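Table Display, Unit 2: Cards, Stands and Flowers
Instructor: Maëlys Ferrand
Handout for the Pendholm evening course

Bring your own card or print this week. The table and the artificial flowers are provided.

1. Start with the card
A tall, narrow card needs a small, steady base. Stems and butterflies are a good pattern for an upright format, as the lines run the same way as the card. Check it from the side before you go on. If it leans, take it out of the base and seat it again.
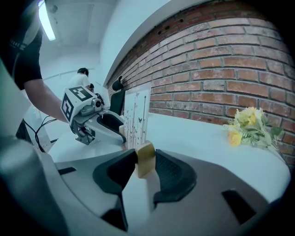 2. Add the flowers
Yellow and cream blooms suit a white table and a brick wall. Lay the bunch down first and look at it for a minute. Keep the strongest yellow low. Trim nothing; the stems are used again in Unit 10.

3. Frame and mug
A clear acrylic frame lets the wall show, so leave space behind it. Put the yellow flowers to one side of the frame and keep the print uncovered. A mug with a blue band gives the table a second color. Turn the handle until you like it. 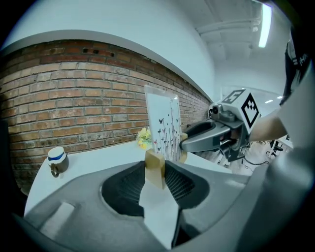

Can I use real flowers for the final display?
Use artificial ones, please. The display stays up for 17 days and there is no water in the room.

Reading for next week: Jihad Yammine's notes on height and spacing, pages 2 to 10.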